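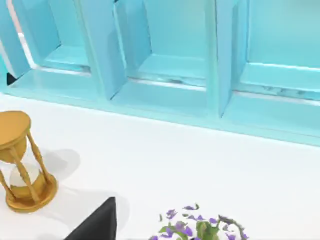 Hourglass, shelf and one gripper finger in a rendered tabletop scene.

Print this page
E-mail this page

Checking a planner in simulation before you believe it

Most simulation results I get sent are a success rate and a video. The success rate is 100 percent, or close enough that somebody rounded it, and the video shows the one run that went well. I don't trust either. What follows is the routine I use to find out whether a pick-and-place planner works or whether the scene was kind to it. It assumes you already have a simulator that renders camera images, a planner you can call from a script, and a few evenings.

I'll use the names from my own setup. Fulleck is the planner. Collet is the script that loads a scene, runs the planner and writes the log. Swap in whatever you have.

Step 1. Freeze everything you can

Set the random seed by hand and write it to the log. Do the same for the physics time step, the solver settings and the version of the scene file. I use a step of 2 milliseconds. Then run the same task twice and compare the joint positions line by line. If they differ, stop and find out why before going further. The usual suspect is a perception thread running on wall-clock time while physics runs on simulated time. Collet has a flag called sync_camera that makes physics wait for the image. It is slow and you want it on.

Step 2. Turn off the cheating

Nearly every simulator will hand you the exact pose of every object, and nearly every demo uses it somewhere. Search your code for calls that read object state. Leave them in the scoring part and take them out of everything the planner can reach. I rename the function to truth_pose so it stands out in a search. When I first did this to Fulleck I found the grasp module was fine and the collision checker was reading true poses through an old helper file. All my collision numbers up to then were worthless.

Step 3. Look at what the perception module makes of the scene

Before planning anything, save the segmentation masks and the point cloud and open them yourself. Don't go by the average score. An average will hide one object that is wrong every single time. 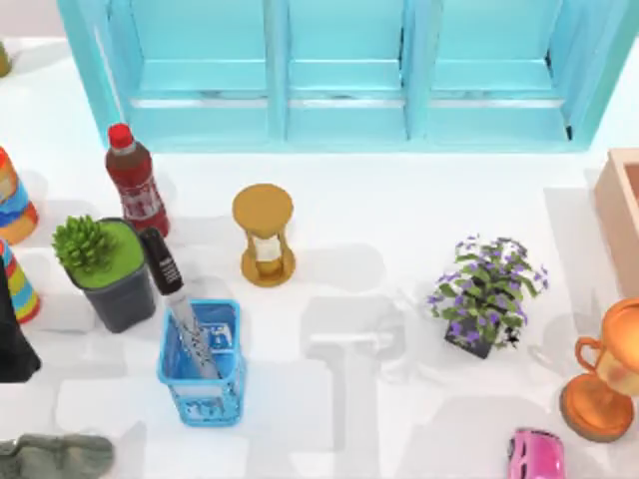
Segmentation is where I expect clutter to hurt, so I go through the masks object by object and ask what a bad mask would do to the plan. Box-shaped things rarely worry me. The hourglass does, with a pale bulb between thin upright posts: a mask that keeps the gold discs and loses the middle gives you two floating plates, and a planner may decide the gap between them is free space. The marker leaning in the blue basket is another one to check, where a merge makes a single object with a handle it doesn't have. Shadows deserve a look too if your module works from color, as gray patches on a white table have fooled mine into adding a thin obstacle.

Fix these with a rule you can write down, such as closing vertical gaps under a set height. If the only fix is tuning a threshold until this scene passes, log it as an open problem and move on.

Step 4. Break the scene on purpose

Run 30 layouts with the objects shuffled. Keep the seeds. For each layout, also run a copy with the camera pose nudged and another with image noise added. Expect the success rate to drop. If it doesn't, I would go back to step 2 and search again.

Don't throw out layouts for being unfair. If an object lands half out of view, leave it there. A planner that needs everything in view should say so in its error message, and getting that message counts as a correct result in my log.

Step 5. Sort the failures by hand

Collet writes one line per run. Read every failed line and give it one label:

perception (wrong mask, wrong pose)
planning (no path found, or a path through something)
control (good path, arm didn't follow it)
scoring (the run was fine and the checker was wrong)

The last label gets used more than people like to admit. My checker once failed any object that came to rest slightly tilted.

For planning timeouts, note the limit you used. Mine is 500 milliseconds, and a success rate quoted without the limit next to it tells me very little.

Step 6. Report it so someone can argue with you

Give the number of runs, the seeds, the time limit, the failure labels and a link to the worst run. I tried the Venora dashboard for this and went back to a text file. The charts were nice but I could no longer get at the individual runs in fewer than four clicks.

None of this says anything about a real arm. Friction and lighting in a simulator are whatever you typed in. My notes on moving Fulleck to hardware are on the Dikoner project page, still in pieces, with the calibration part missing.

Print this page
E-mail this page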